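### 3.2 Sites and sampling

The study covered four shared workplaces, referred to below by the names of the streets they stand on: Nokport, Surora, Lương and Stallano. All were fitted with point-of-use dispensers connected to the building cold-water supply. Bottle-fed units were excluded, as the time between bottle changes could not be separated from the time the water had spent in the internal tank.

Sampling ran for 13 weeks, starting in September and ending in December. A total of 564 samples were taken. First-draw samples were collected before the site opened, at 6:30 a.m., and flushed samples were collected from the same tap after a fixed discharge to waste. Midday samples were added at Surora and Stallano, where card-access data suggested a long gap in use between late morning and early afternoon. Nokport and Lương showed no such gap. 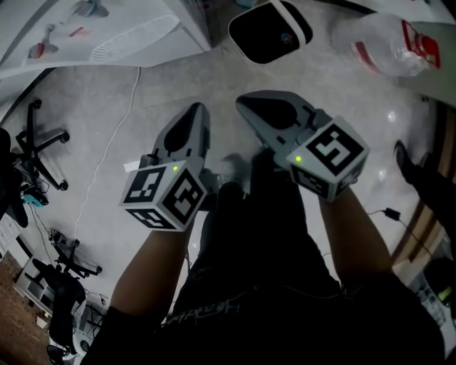

Temperature was read at the tap outlet with a thin-wire probe. Free chlorine was measured on site by colorimeter, and the sample was discarded after reading. Samples for heterotrophic plate count were collected in sterile bottles containing sodium thiosulfate, kept in an insulated box and delivered to the laboratory the same morning. Any bottle that arrived after the cutoff was recorded as missing and not replaced. Most of the missing values come from Lương, where the goods elevator was out of service for part of October.

### 3.3 Estimating standing time

Standing time was defined as the interval between the last recorded draw and the start of sampling. Flow meters were placed on the feed line upstream of the carbon filter. This position has one known weakness – a slow leak at the drip tray or a weeping fitting registers as use and shortens the apparent standing time. To limit the effect, draws shorter than four seconds were dropped from the log before the interval was computed. 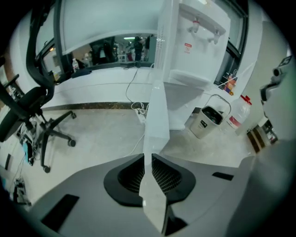
Dispensers with a heated tank raise a second problem. Thermal expansion pushes a small volume back through the feed line when no check valve is fitted, and the meter may count this as a forward draw when the line settles. Reverse pulses were identified by their regular spacing, which matched the heater cycle, and were removed by hand. The correction mattered most at Stallano. At Nokport the heaters were on a night timer and very few pulses were found.

Feed line length was taken from building drawings where these existed and measured along the visible run where they did not. Concealed sections were assumed to follow the shortest path between the riser and the wall outlet. The resulting line volumes carry an uncertainty of roughly 20 percent, which is carried through to the model in Section 4.

### 3.4 Occupancy

Occupancy was included as a separate term. Long weekend closures lower water turnover in the whole branch, including sections that the dispenser meter does not record. Access-card counts were used at Nokport and Stallano. Surora and Lương have open entrances during the day, and occupancy there was estimated from desk bookings, corrected with spot checks. Bookings tended to overstate attendance in the last weeks of the study.

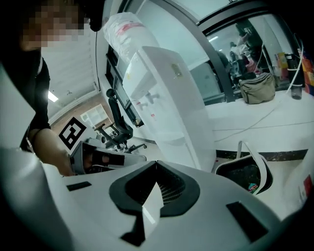 **Figure 2.** Person in a black long-sleeved top leaning over the workspace.

Room air temperature was logged hourly at dispenser height. Surface temperature of the feed line was logged only at Surora, where the line shares a duct with the heating return. The loggers were checked against a reference thermometer before and after the study, and drift was below the display resolution in all but one unit. Data from that unit were used for timing only and do not enter the temperature term.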